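Section 4. Recording Examples for the Sorting Task

4.1 Purpose of this section

This section sets out how operators are to record examples for the Wornetell learning system. It applies to the table-top sorting task, in which the arm places fruit in one basket and other household items in another. Operators should have completed the arm and hand checks in Section 3 before starting.

Each example is one complete recording, from the arm's start position to its return. The first training run calls for 285 accepted examples. Recordings that are stopped early or marked as faulty are kept on the drive but are not used for training.

4.2 Preparing the table

1. Wipe the table. Old pen marks that cannot be removed may be left, provided they do not form words or arrows.

2. Place one basket at each end of the working area, with the long side at an angle to the arm. Both baskets should be the same colour and weave, so that the system does not learn to tell them apart by appearance.

3. Write the basket label by hand on the table surface, directly in front of the basket. Use thin black ink and lower-case letters. The label for the fruit basket is "fruits".

4. Set out the items for the example within reach of the hand. Leave space for the fingers to open beside each one.

5. Confirm that the label can be read in the head camera view on the operator's screen.

Note: Do not print the labels or stick them to the basket. The Wornetell system is intended to work from ordinary handwriting, and the label should differ slightly from one table set-up to the next.

4.3 Recording a placement

1. Start the recording from the operator's screen and wait for the tone.

2. Guide the hand to the first item. Approach from above at an even speed.

3. Close the fingers until the item is held. For soft fruit, use the light grip setting.

4. Carry the item over the rim of the basket and lower it to the floor of the basket before opening the fingers. Items must not be dropped from above the rim.

5. Withdraw the hand straight up until it is clear of the basket, then go on to the next item.

With a long item such as a banana, hold it by the stem end and keep that hold while the rest of the fruit is lowered into the basket.

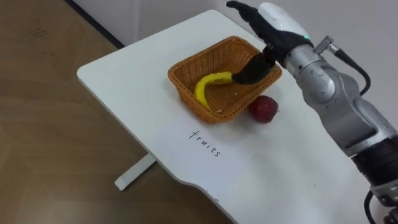 Does every example have to use the same order of items?
The order should vary. If the same item is always moved first, the system may learn the order and pay little attention to the label. The operator's screen proposes an order before each recording, and it should be followed unless an item is out of reach.

Caution: Keep hands and sleeves clear of the table while the arm is powered. The stop button must be within reach of the operator at all times. If a second person is resetting the table, the arm must be placed in hold first.

4.4 Items that do not belong with the label

A useful set of examples includes items that should not go in the labelled basket. The Ziltard item kit contains several of these, including tape and small dark household objects. At least one such item should be on the table at the start of every example.

1. Place the item close to a piece of fruit, so that the hand must choose between them.

2. Lay rolls of tape flat, with the opening facing up. A roll may be held by placing one finger inside the core and one outside.

3. Before closing the fingers, check that the other finger is not touching neighbouring fruit. If it is, open the hand, move back and approach again. The correction may be left in the recording.
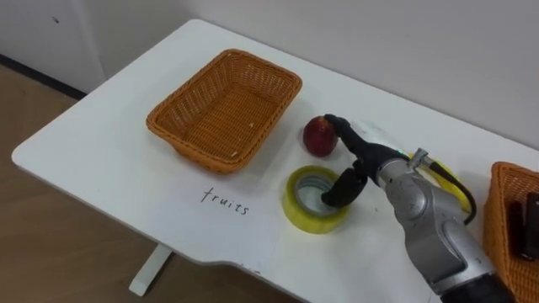 Figure 4-2. Open fingers between the apple and the tape roll, with one tip in the core.

Note: A corrected approach is a valid example. A collision that moves the basket is not, and the recording should be marked as faulty.

4.5 Changing the set-up between examples

The table is to be changed after every 10 accepted examples. Small changes are enough. Items may be moved, turned, added or taken away, but the baskets and the label stay where they are until the set-up number changes on the screen.

When fruit is added, place it where the arm can reach it without passing over the other basket. It may lie beside or behind the arm at the start, as long as it remains in view of the head camera. 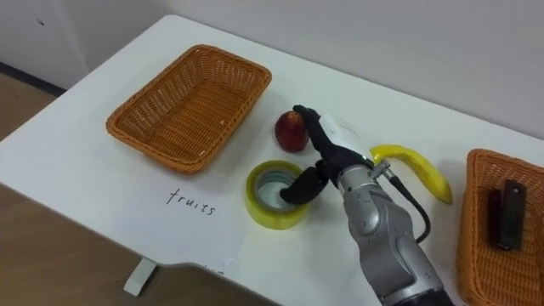

Csizmadia Robotics, Rurnia Site
Prepared by: Training Data Coordinator, Learning Systems Group
Issued 21 Oct 2019

4.6 Checking and saving

1. Play back the recording at normal speed.

2. Confirm that the label, both baskets and the hand remain visible where the task requires them. A basket may be partly outside the view if its contents can still be made out.

3. Select Accept or Faulty. If Faulty is selected, choose a reason from the list.

4. Enter the set-up number and save. The drive holds 3,344 recordings - contact the site office for a replacement before it is full.

Recordings may not be trimmed or joined. Any change to the file will cause it to be rejected when it is loaded for training.

For battery charging and storage of the hand, see Section 5.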